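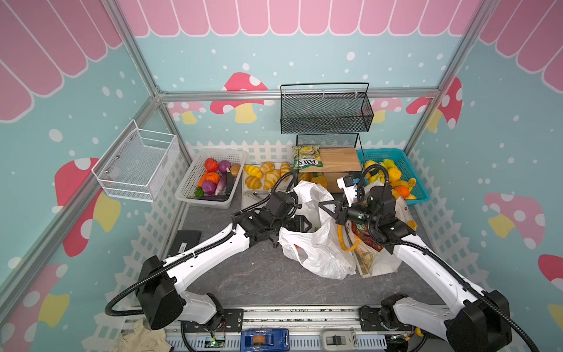 Print this thread | E-mail this thread

Korelcombe bench log, 1 Apr 2018

1/ Bagging task, two arms, remote control. 133 demos recorded since October. We kept 6 operators on one script: left gripper takes the plastic bag, right gripper works the shopping bag.

2/ Pauses are the main problem. An operator stops to think and the policy learns to stop there too. We now trim any hold longer than a second.

3/ Hand-guiding the arms gave smoother paths but put fingers in the camera view. Dropped it.

4/ Croissants are easy. Crumpled plastic is not. It never starts in the same shape twice, so most new demos go to the first grasp.

5/ Next: same script at the Villanueva bench, different operators. Logs will use the same format.

This site uses cookies. OK | Settings

© Plevemham | Contact | Back to top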